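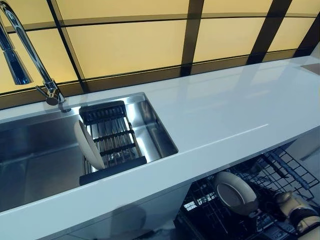 GERHAM, Nov 13, 2019 — Gerham Water Service will replace the water main under Dadach Street beginning next June, the utility said. The work covers 2337 feet of pipe between Yimer Avenue and the Ilell pumping station. Residents will notice it mainly at the kitchen sink, where a tall gooseneck faucet like many in the area may run cloudy or slow for a short time after each shutoff. Running the cold tap for 7 minutes should clear it.

The present main is cast iron and has needed repeated repairs. It serves 800 homes and a number of small businesses. The new line will be wider and will have more shutoff valves, so that later repairs can be made without closing the whole street.

Crews will work on weekdays, one block at a time. Each block will have a notice on its doors two days before water is turned off. Driveways will stay open except while the trench is directly in front of them. Parking on the north side of Dadach Street will not be allowed during working hours.

Customers with older service lines may ask to have the section on their property replaced at the same time. The fee is $500 and can be paid over a year on the regular bill. Forms are available at the Gerham office on Yimer Avenue and must be returned before work reaches the block.

A map of the route and the order of blocks will be mailed with the next bill.

Contact: Gerham Water Service, Customer Desk, Yimer Avenue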